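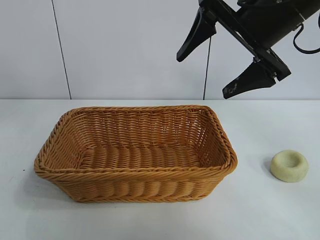 Maxine Tipoki wrote in to say that the first version of this list was hard to use, mainly for the spelling: the same word turned up under two or three forms and there was no way to tell which one the speaker had said and which one the note taker had guessed at. She asked for one spelling per headword, with the variants kept in their own column. Version 2 does this.

Predlow Household Words, version 2

A word list of the names people in Predlow use for ordinary things kept in the kitchen, the pantry, the wash room and the shed. It has 262 headwords, collected from 39 speakers using a sheet of 40 prompts. The list is meant for people interested in local speech, for teachers, and for anyone putting together a glossary for the area.

What is in the folder

words.csv: the main table, one row per headword
answers.csv: every answer as it was written down, one row per speaker per answer
speakers.csv: age band, part of town and years lived in Predlow, with no names
prompts.txt: the prompts, in the order they were asked
changes.txt: what is different from version 1

All files are UTF-8. The tables use commas, with double quotes around any field that has a comma in it. If your spreadsheet program turns short headwords into dates or numbers when you open the file, import the column as text.

Columns in words.csv

id: a number that stays with the word between versions. Ids of removed words are not used again.
headword: the spelling picked for this list
variants: other spellings or forms, separated by semicolons
gloss: a short meaning in standard English
prompt: the number of the prompt that brought the word up, blank if it came up in talk between prompts
room: kitchen, pantry, wash, shed or other
status: current, older or remembered
note: anything else worth saying

"Current" means the speaker uses the word now. "Older" means the speaker knows it from parents or grandparents and understands it without trouble. "Remembered" means the speaker could recall the word but was unsure what it meant or had heard it only once or twice. Where speakers disagreed, the status is the most recent use anyone gave, and the disagreement is in the note.

How the words were collected

Interviews took place in people's homes, mostly in May, mostly in the late morning. Each prompt gave a use and asked for a name, for example "What do you call the thing you carry eggs in?" or "What do you call the cloth you dry dishes with?" The interviewer was asked to avoid naming the object first. This did not always work. Where the interviewer said a word before the speaker did, the answer is marked "led" in answers.csv, and it does not count toward the status in words.csv.

Answers were written by hand and typed up the same evening. No sound recordings were made, so the list cannot settle questions about pronunciation. A few notes mention stress or a long vowel. Treat those as the ear of one listener.

Typing was done in Sindico, which strips accents on export unless told to keep them. Version 1 lost its accents this way. They have been put back by hand from the paper sheets.

Spelling

The headword spelling is the one most speakers chose when asked to write the word down. If they declined or were split, we used the form in the Wibisono glossary. If the word is missing there too, we wrote it the way it sounded and put "no written form" in the note.

Compound words are written as one word unless a speaker clearly treated them as two. This was a judgment call in the pantry section, where half the words end in the same syllable. Plurals are given only when they are irregular.

Things to know before using it

The speakers are older than the town as a whole. Most were found by asking one person to suggest another, so some families and some streets show up more than they should. The river side is well covered. The newer houses up the hill are not.

Shed words are thin. The prompts for that room were written last and ask mostly about hand tools, and the people we spoke to tended to answer with the name from the store.

Several speakers grew up in Pirkora and moved to Predlow later. Their answers are kept, with "P" in the origin column of speakers.csv. Leave them out if you want Predlow words only, but check the result: some words they gave were also given by people born in town, and a simple filter on the first speaker will drop those by mistake.

The list does not say how common a word is. A headword given by one person and a headword given by everyone each get one row. Use answers.csv if you need counts, and take out the led answers first.

Words for containers overlap a good deal. The same name may be given for a deep basket with a handle by one speaker and a shallow tray by another. We kept these as one headword with more than one gloss. Splitting them would have meant deciding where one kind of container ends and the next begins, and the speakers themselves did not agree on that.

Changes from version 1

One spelling per headword, variants moved to their own column
Accents restored
"Status" replaces the old yes/no column for "still used"
Duplicate rows merged, with the lower id kept
Glosses shortened
Brand names removed unless the brand has become the everyday word

Use and corrections

You may copy, print and adapt the list for any noncommercial purpose. Please name it as Predlow Household Words and give the version number. Ask before using speakers.csv in published work, even without names. It is a small town.

Send corrections with the id of the word, the form you know, and where you heard it. A different meaning for a word already listed is as useful as a new word. Corrections are added to the working copy as they arrive and go out with the next version.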